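Trevar Zweiarmzelle – Einrichtung und Betrieb
Kapitel 7.4 Störung 558: Teil beim Umsetzen verloren

Gilt für die Steuerung Endora ab Ausgabe November und für das Simulationspaket Dijkstra. Vor der Arbeit an der realen Zelle lesen Sie bitte zuerst das Kapitel 2 (Sicherheit).

Die Meldung 558 erscheint, wenn die Steuerung beim Umsetzen von der runden Schale in den Behälter ein Teil im Greifer erwartet, aber die gemessene Fingerweite passt nicht dazu. Der Ablauf wird angehalten und beide Arme bleiben in der Position stehen, die sie in diesem Moment haben. Ein Neustart ohne Prüfung ist nicht erlaubt.

VORSICHT
Ein Teil kann noch im Greifer klemmen, auch wenn die Meldung „Teil verloren“ lautet. Öffnen Sie den Greifer nie von Hand und nie über dem Rand der Schale. Während der Prüfung darf sich keine Person im Bereich von einem der beiden Arme aufhalten.

7.4.1 Zustand feststellen

1. Betriebsart „Einrichten“ wählen. Die Geschwindigkeit ist damit auf 57 mm/s begrenzt.
2. Im Dijkstra-Fenster die Übersicht der Zelle öffnen und die letzte Ablage im Einzelschritt wiederholen.
3. Die Wiedergabe anhalten, sobald der Greifer die Ablagehöhe im blauen Behälter erreicht hat.
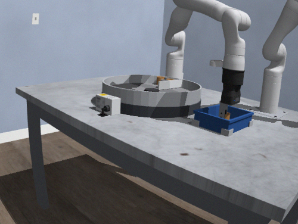

Abb. 7-6: Greifer auf Ablagehöhe im blauen Behälter, Teil zwischen den Fingern.

4. Den Wert „Fingerweite Ist“ ablesen und mit „Fingerweite Soll“ vergleichen. Weicht der Wert ab, zuerst das Rezept prüfen. Ein falsch gewähltes Rezept ist die häufigste Ursache.
5. Sind beide Werte gleich, weiter mit 7.4.2.

Hinweis: Den zweiten Arm nicht in die Grundstellung fahren, solange der erste Arm sich im Behälter befindet. Die Kollisionsüberwachung ist in der Betriebsart „Einrichten“ nur teilweise aktiv.

7.4.2 Bezugspunkt der Handkamera prüfen

Nach einem Schutzhalt kann es vorkommen, dass die Handkamera noch mit dem alten Bezugspunkt rechnet. Der Greifer fährt dann zu einer Stelle, wo kein Teil liegt, und die Steuerung meldet den Fehler erst später, nämlich beim Ablegen.

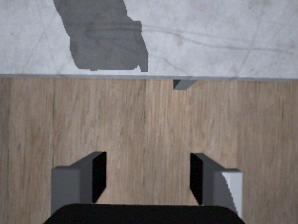

Der Bezugspunkt wird immer mit geöffnetem Greifer kontrolliert, und zwar in der Warteposition und noch einmal in der Anfahrposition über der Schale. Tragen Sie beide Ergebnisse in das Prüfblatt ein. Ist zwischen den offenen Fingern nur der Fußboden zu sehen und die Tischplatte liegt erst dahinter, dann darf von hier aus keine Senkbewegung gestartet werden. In der Anfahrposition muss dagegen der Boden der Schale zwischen den Fingern liegen. Wenn das nicht der Fall ist:

1. „Bezug verwerfen“ drücken und mit dem Schlüsselschalter bestätigen.
2. Arm auf die sichere Höhe fahren, das sind 176 mm über der Tischplatte.
3. „Bezug neu aufnehmen“ starten und warten, bis die Anzeige nicht mehr blinkt.
4. Anfahrposition noch einmal kontrollieren.

7.4.3 Probelauf nach der Korrektur

Der Probelauf wird zuerst nur in der Simulation gemacht. Lassen Sie den Ablauf dreimal ganz durchlaufen und beobachten Sie besonders das Absenken in die Schale – hier fährt der Arm in der Betriebsart „Automatik“ mit fast 200 mm/s. 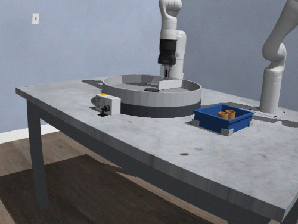 Tritt die Meldung 558 im Probelauf wieder auf, ist nicht mehr der Bezugspunkt die Ursache. Prüfen Sie dann die Griffart im Rezept. Für hohle Teile gibt es in Endora zwei Griffarten: „Außen“, bei der beide Finger das Teil umfassen, und „Wand“, bei der die Wand des Teils zwischen den Fingern geklemmt wird. Wurde „Außen“ gewählt, aber der Greifer fasst an der Wand, so ist die gemessene Fingerweite viel zu klein und die Steuerung hält das Teil für verloren. 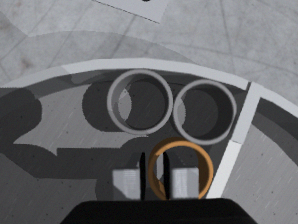 Abb. 7-7: Orangefarbener Ring am Greifer. Ein Finger steht außen, der andere in der Öffnung.

Bei der Griffart „Wand“ ist zu beachten:

– Die Greifkraft im Rezept auf Stufe 2 stellen. Höhere Stufen können dünne Wände verformen.
– Der innere Finger darf den Boden der Schale nicht berühren.
– Neben dem Teil muss genug Platz für den äußeren Finger sein. Liegen zwei Teile dicht nebeneinander, die Reihenfolge der Entnahme ändern.

Nach drei Durchläufen ohne Meldung kann die reale Zelle freigegeben werden. Bleibt die Störung bestehen, sichern Sie das Protokoll unter „Service > Export“ und senden Sie es zusammen mit dem Prüfblatt an den Kundendienst von Sullier. Die Zelle bleibt bis zu der Antwort ausgeschaltet und gegen Wiedereinschalten gesichert.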